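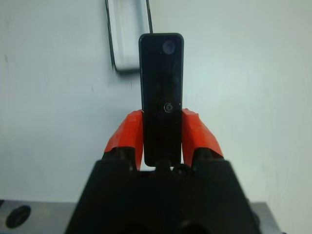
Where should a phone live when you're at home?

In one spot, the same spot every time, and I like a spot with sides.

I have been on a real kick about this for weeks and I finally have enough to write a proper post. If you've read this blog for a while you know I get this way. There was the spice drawer, there was the winter of labeling every cord in the house, and now there is The White Table, which I intend to talk about at length!

Some background. We have a plain white table between the kitchen and the back door, and for as long as we've lived in this house it has been where everything lands. Keys, mail, library books, half a bag of birdseed, a flashlight, and somewhere under all of it, my phone. I'd come in, set it down, answer the door or stir something, and then spend the next stretch of my evening lifting up envelopes. I once called my own phone from the landline (yes, we still have one) and heard it buzzing inside a winter hat.

So the project was simple. Clear the table completely, wipe it, and let things back on one at a time. Anything that came back had to be something I could name a use for, or else something I just plain like looking at. I gave myself both categories because I know who I am.

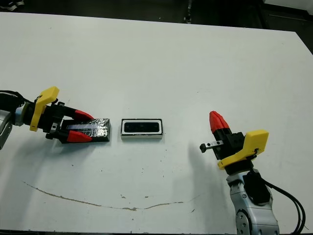

Pruitt, November

The clearing out took a whole Friday evening. I'd guessed half an hour. The mail alone was a project, and I will spare you the catalogs, but I will tell you that I had 18 takeout menus, most of them for places that have closed. Out they went. The birdseed went to the shed. The library books went in the car, where they should have been already.

Then I got a good look at the tabletop for the first time in ages. It has lived a life! Scuffs, little dark specks, smudges I went after with baking soda and mostly lost to. There's also a long thin brownish line that curves across it, and I've gone back and forth on whether it's something that dried there or a crack in the coating. I scrubbed, then I scrubbed gently, then I decided to love it. A white table that gets used is going to look used, and I'd much prefer that to one I'm nervous about.

First thing back on was the black block. I've had it forever, it's rectangular and it's wrapped up in shiny black that creases and catches the light in silvery streaks, and it lands squarely in the "I like looking at it" category. I know it's a funny thing to be fond of. On a cluttered table it disappeared. On a bare one it looks terrific, especially with a lamp on. I lay it flat, long side running left to right, and everything else lines up from there.

Then came the tray question, and oh boy, did I have opinions about trays.

I tried a cereal bowl first. A phone in a bowl sits at a tilt and slides down with a clunk, and people keep putting grapes on top of it. I tried a wooden cutting board, which had no sides, so within a day it was simply more table. I tried the lid of a shoebox, and that worked the best of the three, but it was so big that it filled up with receipts. What I learned from the shoebox lid is that size matters more than anything. If there's room for a second item, a second item will come. I looked at a catch-all from Etton that was handsome and had a place for coins and a place for glasses and a place for a watch, and I could see my future in it, and my future was a pile of coins.

So what I wanted was small. One phone long, shallow, nothing fancy, no compartments. And that's what's on the table now: a little white rectangular tray with a thin black rim along the top edge and a light gray well inside. It's so close to the length of a phone that you'd feel silly putting anything else in it. I found it in a box of odds and ends at the Vindari rummage sale and paid less than the price of a coffee.
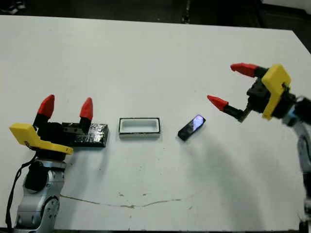 I keep the tray lined up the same way as the block, so there's a dark shape and then a light shape, and the black rim sort of ties the two together. I moved them both back and forth by an inch or so for much too long one night. My advice is to set them down, go make dinner, and look again when you come back in. You'll know right away if something's off.

Now, does the phone always make it into the tray? Nope! Plenty of times it ends up on the bare table right next to it, at whatever angle my hand let go. I'm counting that as progress. It's on the table, I can see it from the stove, and it isn't in a hat. The old me would have been thrilled.

A few things I've noticed since I started:

The tray wants to be on the side you walk in from. I had it on the far end for the first couple of days and kept dropping the phone short of it. Sliding it toward the middle fixed most of that.

Leave it empty when it's empty. I kept being tempted to park a pen in there, or a stick of gum. Resist!

Chargers go somewhere else. I know lots of you like to charge in the same place, but a cord across the table brought the mess feeling straight back, so ours is on the kitchen counter behind the toaster.

Turn the phone face down if you're easily pulled in. I'm very easily pulled in. I keep my grocery list in Testix, and I'd pick up the phone to add onions and come to eight minutes later reading about lighthouses.

The other surprise is that clearing the table got me started on the phone itself. I was sitting there one evening feeling so pleased with the empty surface that I opened my photos and began deleting. I got rid of 346 in one sitting, mostly blurry ones of the dog leaving the room, and screenshots of recipes I've never made. Then I went after the email, where I had 652 unread, and I'm still chipping away at those.

Next up is the mail. It needs its own spot and it can't be on the white table, I'm firm on that. I'm thinking of a wall pocket by the back door, something narrow, so it can't hold more than a couple of days' worth before I have to deal with it. If you have one you love, tell me in the comments, and please tell me how deep it is, I have a door that swings that way and not a lot of clearance.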